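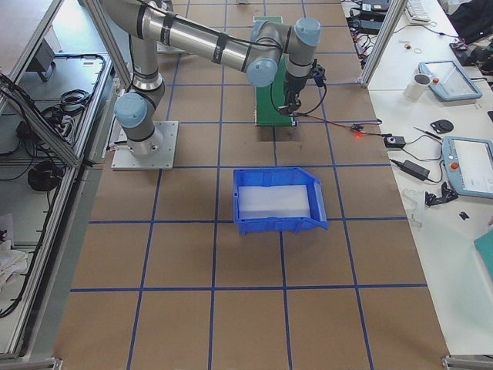 **kettlefan** wrote:

My landlord wants to put a Fellier salt-free softener on the line and add the cost to our rent. The brochure says it "restructures" hard water so scale won't stick. We're in Clodavthorpe, where the water leaves a white crust on everything. Has anyone had one long enough to say if it works?

**mudroom** wrote:

Had one for 4 years. Shower head still clogs and the kettle still needs vinegar. My neighbor swears by his, but he also put in a new water heater the same month, so I don't know what he thinks he's measuring.

**tallis_b** wrote:

I'll disagree. Ours is a Leite, same idea, and the crust wipes off with a cloth now. Before, I had to scrape it.

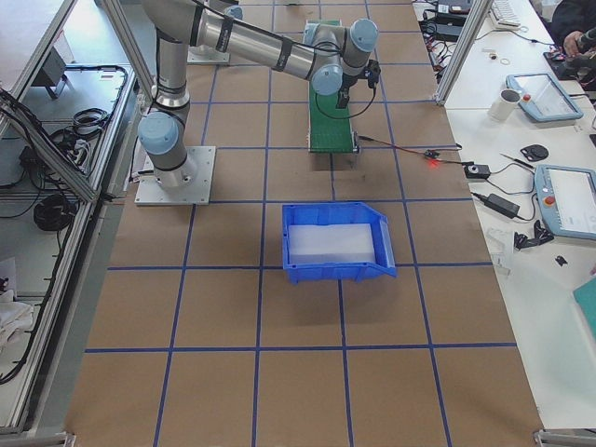 I'm not saying the water is soft. The test strips read the same as they did before. I'm saying the scale is easier to live with, and I don't have to haul bags of salt down to the basement.

**mudroom** wrote:

If the strips read the same, you paid for a feeling. Did you keep one faucet off it to compare?

**tallis_b** wrote:

No, who does that?

**mudroom** wrote:

Someone about to spend 3000 on plumbing, I'd hope.

**orchardlane** wrote:

I don't trust either camp much. The Zunberg sales guy told me a salt unit would pay for itself in soap. I went through 7 months of receipts and couldn't find the savings. The dishes do come out cleaner, I'll give him that.

Things I'd ask the landlord for before agreeing to anything:

- The hardness number from the water company, in writing. Ignore whatever the seller's little bottle of drops says.
- Who pays for the replacement cartridge, and how often it gets changed.
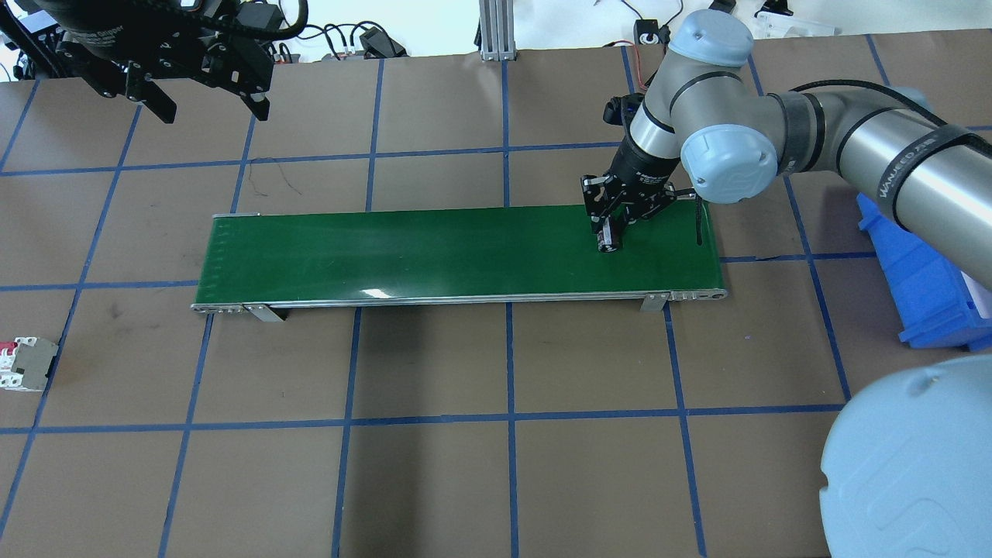
- A bypass valve, so you can shut the thing off for a couple of weeks and see if anything changes.

**kettlefan** wrote:

He says the cartridge is "basically forever." The manual I found online says 2 years. I'm going to ask for the bypass and see how he reacts. If he still wants it in by August he can pay for it himself.

**tallis_b** wrote:

Fair enough. I'd still take mine over scraping.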